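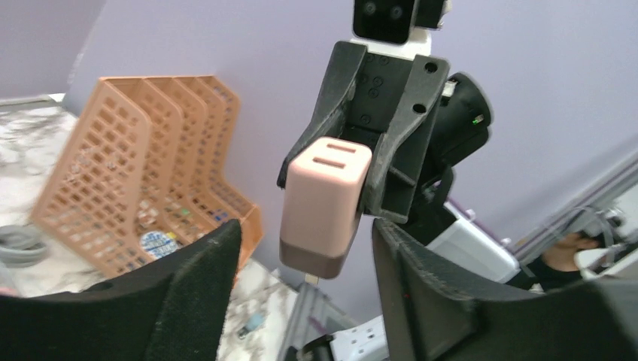 A two-tone plug adapter in the gripper at the Kellance bench in Besumdale.

KELLANCE ROBOT LEARNS TO PLUG THINGS IN BY PRACTICING HOW TO UNPLUG THEM

BESUMDALE, November – Researchers at Kellance have taught a two-armed robot to put plug adapters into power strips and socket hubs, a job most people do one-handed while talking on the phone. The robot needs its full attention and succeeds a little under two-thirds of the time. The company is pleased.

The method, called Lashari, starts from an observation familiar to anyone who has crawled behind a couch: getting a plug out is a lot easier than getting it in. Lashari has the robot pull adapters out of their sockets, records every motion and camera view along the way, and then plays the record backward to make training material for the harder job.

Reversed recordings have been tried before, and they come with a known flaw. A plug on its way out doesn't wobble around looking for the slots, so a robot trained only on those motions arrives with great confidence in slightly the wrong place and stays there. Lashari adds a second pass in which the reversed path is nudged off target on purpose, and the robot is shown how to get back on it. The team calls this the fumbling stage.

"We spent most of a year trying to make the robot precise," said the project's lead researcher. "Then we spent a few months teaching it to be wrong in useful ways, and those were the months that paid off."
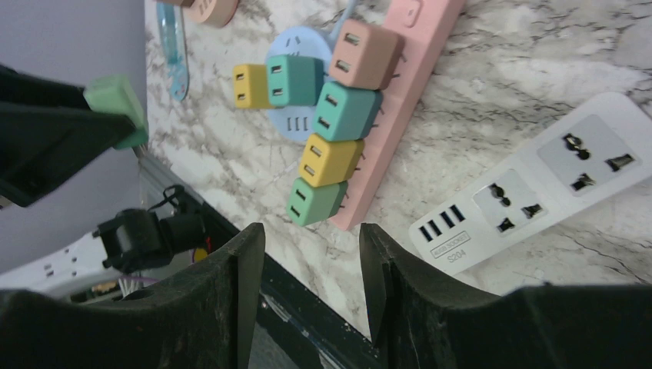 Adapters seated on a pink power strip and a round hub, with a white strip alongside.

Training drew on 800 unplugging sequences, all collected on a marble-patterned tabletop with ordinary household parts. Operators steered the arms by hand controller for the first portion of the set, after which the robot was allowed to continue by itself under supervision. The supervision was described internally as "light, with some shouting."

The system was then tested in 300 insertion attempts, with the adapters and the things they plug into laid out differently from one attempt to the next. It seated the adapter fully in 191 of them. The same robot trained on reversed recordings alone, without the fumbling stage, managed fewer than half as many. An attempt counted only if the adapter was all the way in and the power strip had not been pushed off the table, a rule added during the first week of testing.

Most of the misses fell into one of two groups. In the larger group the prongs found the edge of a slot and the arm kept pressing politely until the attempt timed out. In the other, the strip slid away under the pressure and the robot followed it.

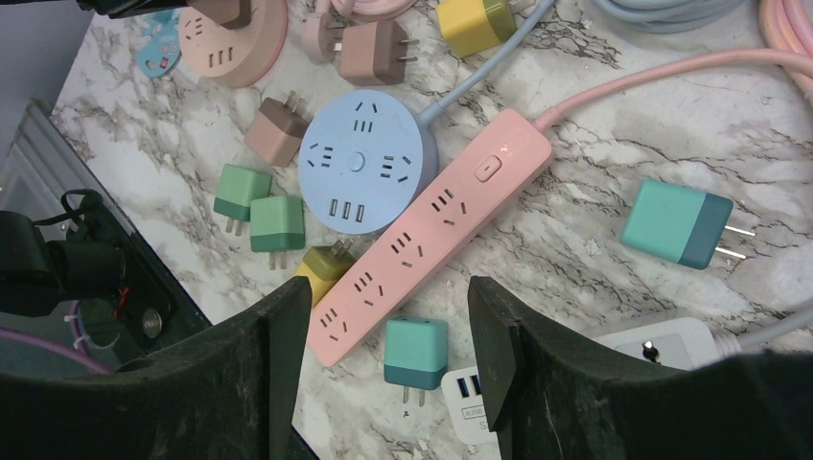
Clutter turned out to matter less than the team expected. Extra adapters and loose cables slowed the robot down, but they did not do much to its success rate once it had a good grip on the adapter it wanted. Getting that grip was a separate matter. An adapter lying on its side with its prongs pointing off to one side has to be picked up and turned before it is any use, and the turning is handled by an older Kellance routine that the researchers speak of with more loyalty than enthusiasm.

Color was another surprise. Early versions of the system appeared to believe that teal adapters belonged in whatever socket the last teal adapter had come out of. Shuffling the parts between recordings cured most of this.

Bronard, which builds test equipment for small appliances, supported the work and plans to try Lashari on a bench where sockets are checked by repeated insertion. That task is currently done by people, who by all accounts would be happy to stop.

"Our technicians can do this perfectly and have asked, more than once, not to," said a Bronard spokesperson.
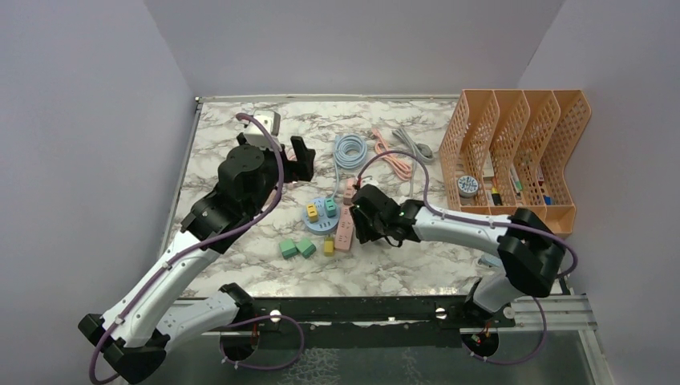
Kellance Lab Notes, Issue 2

The next round of work will move to sockets the robot has not met before, and will let the second arm hold the strip still while the first one pushes. Both arms are already on the bench, but so far the method plans for one at a time. The researchers concede that a person would have thought of holding the strip sooner.

A technical report on Lashari, including the failed attempts, is available on request from the Kellance research office in Besumdale. The office asks that requests for video specify whether the sender would like to see it forward or in reverse.

About Kellance

Kellance develops training methods for robots that handle small, everyday objects. Its research group is based in Besumdale.

Media contact: Kellance Research Office, Besumdale. Phones are answered from 9 a.m.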